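Search this blog Go

9 min read

Teaching by hand, and what I still don't buy

I have been told four times in the past year that programming robots is over. You just show them now. You pick up the tool, you do the job the way you'd do it anyway, and the machine gets the idea. The people who told me this were all selling something, or hoping to be hired by someone who was, so I took it the way I take most things said next to a coffee urn.

Then in February I spent the better part of a week at a small outfit called Clavari, on the edge of Nasville, as one of the people doing the showing. I used to set up packing lines for a living and I still get asked to look at things. A former customer of mine, Ruchti, makes replacement parts for kitchen fittings and was thinking of buying whatever Clavari ends up with. They wanted somebody grumpy to go and have a look first. I was paid a day rate by Ruchti and nothing by Clavari, if you're the sort who wants to know that, and you should be.

The job was kitting. Take a valve body out of a tray, take a rubber ring out of a cup, put both into a pouch that somebody has propped open, move the pouch to the side. A new hire learns it before the first break. At Ruchti they have people doing it on two shifts and those people are bored stiff, and a couple of them are wonderful at it.

Clavari's method is the hand-held kind. There's no robot in the room while you work. You hold a gripper in both hands, you do the task with it, and the motion is recorded so that a policy can be trained on it later. The other approach, which they also have and call Prito, is remote control: you sit at a desk with a pair of small leader arms and a bigger pair copies you across the room. I did a morning of that too. I'll get to it.

First complaint. Everyone says you do the job "the way you naturally would," and this is false from the first minute. I naturally pick up a rubber ring with my fingertips. I feel it roll, I pinch a little harder, I know without looking that I've got one and I haven't got two stuck together. Put a gripper between me and the ring and all of that is gone. What I was demonstrating was how a man with two fingers and no skin would do it, and I was bad at it. By lunch I was less bad. So the robot is being taught by a person who is himself a beginner at the body he's been handed. I said this to Ottilie Marti, who runs the collection side, and she didn't argue. She said they throw away everyone's first 30 recordings for that reason. I thought that was a decent answer and I also noticed that it wasn't in the brochure.

Second complaint, related. You start behaving for the equipment. The trackers want to see the square markers on the sides, so you learn to keep your wrists where the markers face out. You stop reaching across yourself. You slow down near the tray. By the third day I had a small, stiff, polite way of moving that I've never used in a real plant and never would, and I caught myself doing it at breakfast with the toast.

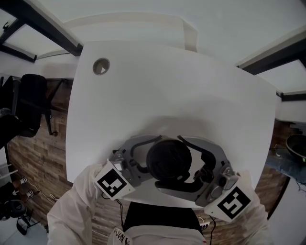
Both hands on the gripper, jaw open, between runs.

I should say what a session is like, because the word "demonstration" makes it sound like there's an audience. You stand at a white table. Somebody sets out the parts, you get a beep, you do the thing, you get another beep, and the parts are put back a little differently from before. That last bit matters a lot. If the tray is always in the same spot, the robot learns the spot. So the tray gets nudged, turned, swapped for the other tray, put too close to your belly. There's a sheet that says how. I did 368 of these over the week, and my lower back can confirm the number.

Of those 368, Ottilie's people kept most and binned the rest. A recording gets binned if the tracking drops out or if you fumble the part onto the floor. What about the ones where you fumble and recover? You grab the ring, it slips, you chase it along the table and get it on the second try. I had a lot of those. On the first day they were thrown out as messy. On the second day a different person was at the screen and they were kept, on the grounds that the robot needs to see what getting out of trouble looks like. Both of these are reasonable positions! But they can't both be the rule, and when I asked which it was I got a long pause and then a meeting I wasn't invited to. By the next morning they were being kept, with a tag. Fine. I'd like Ruchti to know that the tag was new that morning.

Now, the remote control. I expected to like it better, as it's at least the real robot doing the real grabbing, and anything you record is by definition something the robot can physically do. With the hand-held tool you can twist your elbow somewhere the arm can't follow and nobody finds out until later. That's a true advantage and the Prito people will bring it up every chance they get.

But it's miserable work. You're looking from the side, or at a monitor, and depth is a guess. The arm follows you a hair late. I'd close on a valve body, think I had it, lift, and watch my own hand go up with nothing in it across the room. There's no push back through the leader arms, or there wasn't on this pair, so when I pressed a pouch into the table I only knew it because the table moved. In one morning I managed 36 complete runs, and I was working hard. With the tool in my hands I could do 100 in the same stretch once I'd settled in. If you're paying by the recording, that settles the argument, and I suspect it's the reason the hand-held rig exists, whatever gets said about naturalness.

Were the 36 worth more each than the 100? I asked three people and got three answers. The youngest of them said it depended on the task and then went and looked something up, and I liked him for it.

What I wanted to see, of course, was the thing at the end. On my last afternoon they ran a policy on the actual arms, trained on recordings from before I came plus some of that week's. I stood behind a line of tape with a bad cup of tea. It picked up valve bodies nicely. I'll give it that without grumbling: tray straight, tray crooked, tray half off the mat, it went and got them, and there was something a bit like a person in how it lined itself up. The rings were another story. It would go into the cup, close, come up with one, or two, or none, and carry on to the pouch in all three cases with the same confidence. Nobody had taught it to check because none of us had been able to check. We couldn't feel the ring either. We'd been peering into the jaw each time, with our own heads and our own eyes, from angles the robot doesn't have.

That's my real objection, and I haven't heard it dealt with. A lot of what makes a person good at a dull job never shows up in the motion. The woman at Ruchti who's best at this kit (I've stood next to her) rejects bad rings as she goes. She couldn't tell you how. There's a flick of the thumb and the ring's in the scrap bin and the next one's already in her fingers. Record her with a gripper in her hands and you'll get the trip to the scrap bin, and no trace of why.

Ottilie's view is that this is a sensing problem and sensing will get better. Maybe. I've been hearing that sensing will get better since I had hair. She also pointed out, fairly, that my old way of doing things, with fixtures and feeder bowls and somebody like me on site for six weeks, couldn't cope with a crooked tray at all, and that I'd have charged Ruchti a good deal for it. I did charge Ruchti a good deal for it, more than once.

So what I wrote in my report was dull. Valve bodies, yes, worth a trial on one station. Rings, no, not unless somebody puts a scale or a second look between the cup and the pouch, which is the sort of boring add-on we'd have used twenty years ago. Ask in writing how recoveries get tagged. Ask who did the recordings and how long they'd been at it before theirs started counting. If the supplier says it doesn't matter who does them, ask again. And send the woman with the thumb over there for a day before anybody signs, on full pay, and let her be rude about it.

Ruchti has had the report a while now. They've gone quiet, so either they're buying it or they've lost the email.

A couple of you asked after the last post about the feeder bowl drawings. I've found the folder, I just haven't found the scanner cable.

Last updated: February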